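比较夹爪的时候，我们到底在比较什么

发表于2026年4月7日

我写中文不算快，每句话要想一会儿，所以这篇文章可能有些地方说得比较直，请读者原谅。题目在我心里已经放了几个月。从去年12月开始，我在Vatinham的一个小实验室里做夹爪的对比试验，用的是两款二指夹爪，一款来自Zokberg，一款来自Joly。控制器是Rutametti的，两边共用。试验大部分在仿真里做，一小部分在真的机械臂上做。到现在为止，我们在仿真里一共跑了1,231次抓取，在真机上跑了109次。

数字不小，可是我越来越不相信这些数字最后汇成的那一个成功率。我想在这里说明我的理由，也想说说我认为应该怎么改。

先说成功率是怎么来的。通常的做法是：桌面上放一个物体，夹爪过去，合上，抬起，保持几秒钟。物体没有掉，记一分；掉了，记零分。最后除以总次数，得到一个百分比。这个百分比写进表格，表格写进报告，采购的人看报告，然后决定买哪一家。过程很清楚，也很容易重复，所以大家都喜欢。

但是“合上”这个动作之前，已经发生了很多事情。夹爪从哪个方向靠近？手指张开多大？物体在两根手指之间是偏左还是偏右？相机看见了多少，又被夹爪自己挡住了多少？这些问题在表格里没有一列。两款夹爪可以有完全一样的成功率，一款每次都从从容容，另一款每次都差一点点就碰倒东西。对于写表格的人，它们是一样的；对于每天站在机械臂旁边的人，它们很不一样。

我自己开始注意这件事，是因为长柄工具。我们最早的物体都是方块、圆柱、瓶子这一类，形状规矩，摆在桌面中间，周围什么也没有。后来加入了长柄的工具，又在旁边加了形状不规则的大石块。加进去以后，两款夹爪的差别马上就出来了，可是这个差别主要不在抓住以后，而在抓住以前。

长柄工具有一个麻烦：它的柄和它的工作端往往是两种截面。柄粗，有棱，手指贴上去容易；工作端扁而窄，手指要合得很小才能接触到，而且只要角度偏一点，接触的就不是面，是一条边。一个人拿工具的时候，很自然地去拿柄，不会去想。夹爪没有这个习惯。控制器给它一个位置，它就去那个位置，如果那个位置刚好在扁的一端，它也照样去。

我曾经认为这是控制器的问题，和夹爪没有关系。现在我不这样看了。因为同一个目标位置，给Zokberg的夹爪，它的手指比较短，机身离工具更近，下面那一段很快就被挡住；给Joly的夹爪，手指长一些，留出的空间多一些，但是指尖的摆动也大一些。同一条命令，到了不同的夹爪身上，变成了不同的任务。如果我们只说“控制器负责位置，夹爪负责夹”，那么这一部分差别就谁也不负责了。

仿真的好处是可以随时停下来看。我现在的习惯是每一组试验都停在手指合上之前的那一刻，把画面存下来，以后慢慢看。下面这一张我看过很多遍。黄色的是工具的柄，往下经过一小段银灰色的颈，接到扁平的灰色刀身或杆身上，夹爪的两根手指分开在它的两边，都还没有碰到它。 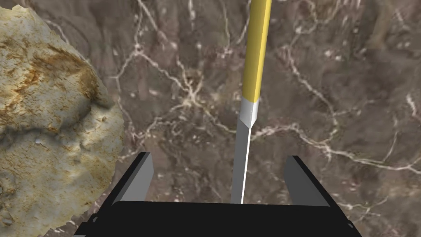 偏一点的代价

仔细看的话，灰色的那一段离右边的手指更近。两根手指如果同步合拢，右边的会先碰到，左边的还有一段路要走。在这一段路里，工具会被推着走，或者会转，或者会歪过去，具体是哪一种，要看摩擦，要看工具的重心，也要看工具另一端有没有被什么东西支撑。成功率的表格不记录这一段。只要最后抬起来了，中间怎么推、怎么转，都算成功。

我认为这是不对的。在仿真的大理石桌面上，工具被推开一点没有关系，可是在真正的工作台上，旁边可能放着玻璃器皿，或者另一只手。一个先碰一边、再碰另一边的夹爪，和一个两边几乎同时接触的夹爪，应该得到不同的分数，即使它们最后都把工具拿起来了。

还有遮挡的问题。从上面看下去，工具的下端到了夹爪黑色机身的上缘就看不见了。相机不知道它还有多长，也不知道它后面是什么样子。很多人会说，这没有关系，接近之前相机已经看过了，模型里有完整的形状。这话在仿真里是对的，在真机上要打折扣。工具被轻轻碰一下，位置就变了，而这时候最需要看清楚的地方，正好是被夹爪自己挡住的地方。机身做得宽，挡得就多。所以机身的宽度，我建议也写进对比表，和夹持力写在一起。现在的产品说明里，夹持力总是放在第一行，机身宽度要翻到最后的尺寸图里去找。

再说左边的那块石头。有同事问我，抓的是工具，为什么要放一块石头进去。我的回答是，真实的工作区域里总有一些大的、不该碰的东西。左手指的指尖就在石头右下边缘的旁边，两者之间从上面看还能看到一条大理石的桌面。这条空隙对控制器来说是一个约束，对夹爪来说是一个考验：手指再张大一些，外侧就要往石头那边去。说明书上写的最大开口，是在周围没有东西的条件下才有用的。旁边有了障碍，有用的开口就变小，而变小多少，两款夹爪并不一样，因为手指外侧的形状和张开时的轨迹都不一样。

我对仿真本身的看法

写到这里，可能有读者觉得我很相信仿真。我的态度比较复杂。

仿真给了我次数，也给了我耐心。真机上做109次，人已经很累，指尖的垫子也换过，前面的结果和后面的结果严格地说已经不是同一款夹爪的结果。仿真里没有磨损，第一次和最后一次条件相同，这一点我很感谢它。

可是仿真也会让人变懒。摩擦系数填一个数，整个下午就都是这个数。真的工具，柄上有手汗，有灰，有胶带撕掉以后留下的一层东西，每一次拿都不太一样。我们在仿真里得到的排名，到了真机上有一部分是反过来的。具体来说，抓方块和圆柱的排名没有变，抓长柄工具的排名变了。仿真里Joly领先，真机上Zokberg领先。我花了两个星期去找原因，现在的猜想是：Joly的手指比较长，受力以后有一点弹性变形，而我们的仿真模型把手指当作完全刚性的。这只是猜想，我还没有足够的证据，所以不敢把它当作结论。

如果我只公布一个总的成功率，这个反转就会被方块和圆柱盖住。两边的总分很接近，读者会觉得仿真和真机“吻合得很好”。这句话我在别人的报告里读过很多次，以前我读了就相信，现在我会先去找物体清单，看看里面有几件是难的。

我还想提醒一点，给用仿真画面做训练的朋友。画面里的纹理很丰富，石头有锈色的斑，桌面有很多交叉的纹路，看起来很热闹。视觉模型要在这种背景里找到一条窄窄的灰色的边，确实不容易，这是好的练习。但是丰富的纹理和丰富的接触是两回事。我见过一些项目，换了几百种桌面，抓取点却始终选在物体中间最容易的那个位置。这样练出来的系统，眼睛很好，手很笨。

我建议的做法

第一，接近阶段要单独打分。手指合上之前的那一刻，记录物体到两根手指内侧的距离差。差得越大，分数越低。这个数在仿真里不用花力气就能得到，在真机上用一台侧面的相机也能估计。

第二，物体清单要公开，而且每一件物体单独列出结果。我们的清单里有8件物体，一张表完全放得下，没有理由合并成一个数字。

第三，障碍物要成为标准的一部分。至少有一组试验应该在大障碍旁边做，障碍的形状不要规则。规则的障碍太容易绕开，夹爪的外侧形状好不好，看不出来。

第四，同一款控制器配不同夹爪的时候，要允许重新调参数，也要把调参数花的时间写出来。我们给Rutametti的控制器调Zokberg这一款，半天就调好了；调Joly那一款，前后用了三天。对买设备的人来说，这三天也是价格。有人反对说，调参数的时间和调的人有关系，不够客观。我同意它不够客观。可是把它完全去掉，读者得到的信息更少，我不认为这样就更客观了。

第五，失败的画面要和成功的画面一起保存。现在很多人只保存成功的，因为要放进演示里。其实手指张着、还没有碰到东西的画面最有用，它还没有告诉你结果，你只能老老实实地去看位置和角度。

有的厂家可能不喜欢这样的比较，因为结果会变得很长，不容易写在宣传页上。我理解他们的难处。我在工厂工作过，知道一个数字比一张表更容易卖东西。但是做对比试验的人不是卖东西的人，我们的读者要把夹爪装在自己的机械臂上，每天用它，用好几年。

至于Zokberg和Joly哪一款更好，我目前的回答是：如果您的工作台上主要是方块和瓶子，买便宜的那一款就可以；如果有很多长柄的、两端粗细不同的工具，请先借来试一个月，用您自己的工具试，旁边放上您自己的障碍物。真机上的长柄工具试验我还要继续做，下一步是把手指的弹性加进仿真模型，看看那个反转会不会消失。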